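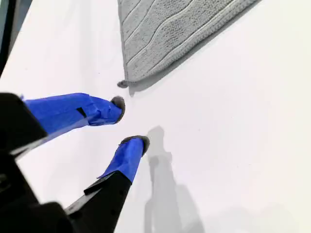
December 7, 2022
By Filipa Gouveia

Filed under: Talks & Handouts
Search this site Go

Speaker notes, Rokcombe mending evening

Start with the household linen list from Kostthorpe. 61 items, and only 2 marked as new that year. Read the April entries aloud, slowly.

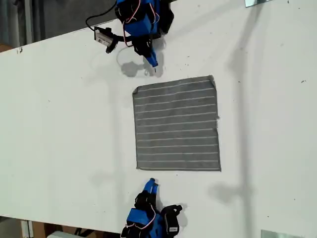 Patching came before darning in most homes — it was quicker. Ask who was taught by a parent. Then talk about edges: a square of striped grey cloth with a small frayed spot on one side is worth hemming early. Pass round the Prosser samples. 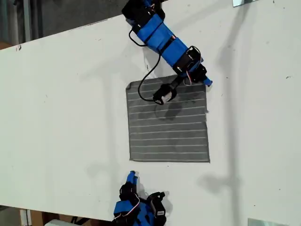 Next, thread. Match weight first, colour second. Mwanaisha has the card of cottons if anyone asks. Leave 7 minutes for questions and mention the sign-up sheet by the door.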